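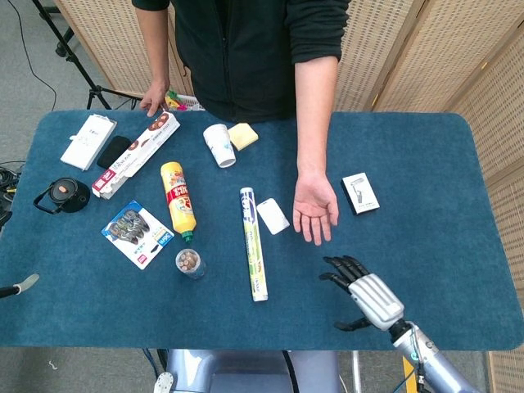 A long food box, toothbrush heads and a squeeze bottle share one work surface.

Sort by shape first

Most advice on household storage starts with categories. Food goes with food, bathroom goods with bathroom goods, and electrical bits go in the drawer where cables are kept. I think this is the wrong first step when a mixed load has to be cleared from a table, and I would like to see shape put ahead of it.

Consider the toothbrush pack. A blister card is flat at the back and lumpy at the front, so it will not stack under anything and slides off whatever it is placed on. A long narrow box has the opposite fault. It stacks well but is often longer than the shelf is deep, and ends up standing on its end or poking out past the door. Neither problem has anything to do with what is inside.

The squeeze bottle is worse. On its side it takes up the length of a hand and can roll. Upright it needs only a small circle of shelf, provided the base is flat. A clear cylinder of snacks has much the same footprint and can stand beside it without trouble. Paper cups should be nested or thrown out. One cup on its side uses the space of a whole sleeve of them.

I tested this at home in Cirkton last November, with 70 items from two kitchen cupboards and a hall shelf. Sorted by use, they filled 5 bins of the Ullholm shallow type, and two of the lids would not close. Sorted by shape and then by use, they filled four, and all the lids closed. The second sort took 15 minutes longer. That is a fair cost for something done twice a year - less fair for a weekly shop.

There are limits. Cleaning products stay away from food whatever their shape, and anything opened goes where it will be seen. The Fawzy shelf dividers I used are also fixed in width, which favours boxes over bottles, so another system may give a smaller gain.

The usual objection is that people look for things by use. They do, and a label on the front of the bin deals with it. Flosness, the housing co-op where I rent, has 1,049 lockers of one size, and the tenants' guide still tells us to pack by room. My own locker is packed with flat goods at the back, boxes on the left and anything round in a tray at the front. I can reach all of it without lifting more than one thing - the guide's method needed three.

The next edition of the guide should give the inside measurements of the locker on its first page. The present one leaves them out.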